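Progress report to Zirkora, second period
Project: Good practice for home robots around soft furniture
Prepared by Venkatesh Kurup, Vamby

We are past the halfway point and I'm delighted with where the rules have landed. The draft you read in December had 31 pages and too many exceptions. Geetha D'Souza has cut it down to 13 rules, each short enough to tape to a wall, and people are using them!

The biggest change is to the section on living rooms. Our first version treated a sofa like a table, with one height limit and one speed limit for the whole thing. Cushions give, seams catch, and a throw pillow can hide a phone or a cat's tail. So the new Rule 4 asks for a slow approach over any padded surface, and Rule 5 says the operator must know where the fabric ends before the fingers close — no guessing at an edge.

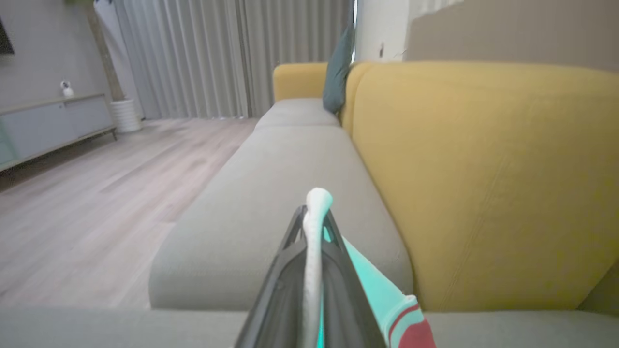 Rule 6 took the longest. It covers ropes, cables and loose cloth near the fingers, and we argued over it for weeks. Geetha wanted a full stop whenever anything soft could wrap around a moving part. I wanted a slower speed and a check by eye. We settled on hers for cables and mine for cloth, and I've come around to thinking she was right on both.

We have now logged 229 sessions under the new rules, out of up to 1,000 in the plan. Panicker has agreed to review the log format, and Zemetti is trying the rules with its own operators, which we didn't expect until next year.

Still open: privacy wording for homes that have their own security cameras, and a plain-language consent form. Drafts of both will come with the next report. We'd love your comments on Rule 6 before then.

Vamby Home Practice Project | Contact the project office | Back to top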